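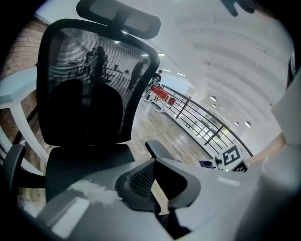
Home Seating Desks Spare parts Guides Contact

Section 4: Adjusting your mesh-back chair

These steps cover the Datwood mesh chair with headrest and fixed lumbar section, order codes ending 143. Read Section 3 first if the chair is still in its carton.

4.1 Seat height

1. Sit well back so that your lower back touches the lumbar section.
2. Lift the front lever on the right and take a little weight off the seat. The seat will rise.
3. Let go of the lever when your feet are flat on the floor and your elbows are level with the desk top.

Caution: Keep fingers clear of the column under the seat. Do not open or heat the gas cylinder.

4.2 Armrests

1. Press the button under the pad and slide the armrest up or down.
2. Set both sides to the same height. The arms should pass under the desk without scraping — if they catch, drop them one notch.

4.3 Headrest

1. Hold the headrest by both ends, not by the mesh panel.
2. Tilt it until it meets the back of your head when you lean back. It should not push your head forward when you are typing.

Note: Shorter users may prefer to take the headrest off. Undo the two screws behind the rim and fit the blanking caps from the parts bag.

4.4 Recline tension

1. Turn the large knob under the seat clockwise for a firmer back, anticlockwise for a softer one.
2. Allow at least 1000 mm between the chair and any wall, shelf or railing behind it before you recline.

4.5 Cleaning the mesh

Vacuum with a soft brush. Wipe marks with a damp cloth and leave to dry. Do not use bleach or a steam cleaner — both will slacken the mesh.

Replacement castors and arm pads are sold through the Telenville parts counter. Quote part 29 for hard-floor castors.

Comments (3)

deskbound_k: Front lever on mine is on the left. Same code. Otherwise the steps work.

Vustport reader: Which screwdriver for the headrest? Guide doesn't say.

M: Cross-head, medium. Don't lose the caps, they come in a tiny bag taped under the seat.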